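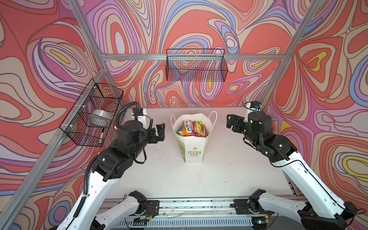 The two-arm cell at Varnunside, with a snack bag in a paper shopping bag between the grippers.

Print this page
E-mail this article

Ingeborg Heitmann wrote the equipment budget for the Varnunside packing project in May, and she would change one line of it. "I put too little against spares," she said. "Gripper fingers, cables, a second wrist camera. I'd hold back 20 percent now."

The arms came out of the main grant. The enclosure did not - Heitmann paid for the aluminum extrusion from the workshop account, and the bill was $2,419. She got quotes from Jacquet and Skakness and waited six weeks for delivery.

Does she want a second cell? "Next year, maybe. I need 40 hours a week of use on this one before I can ask."

Her advice to other buyers is to price the table and frame first. "People send me a quote for two arms and nothing to bolt them to."

12 August 2026

Print | E-mail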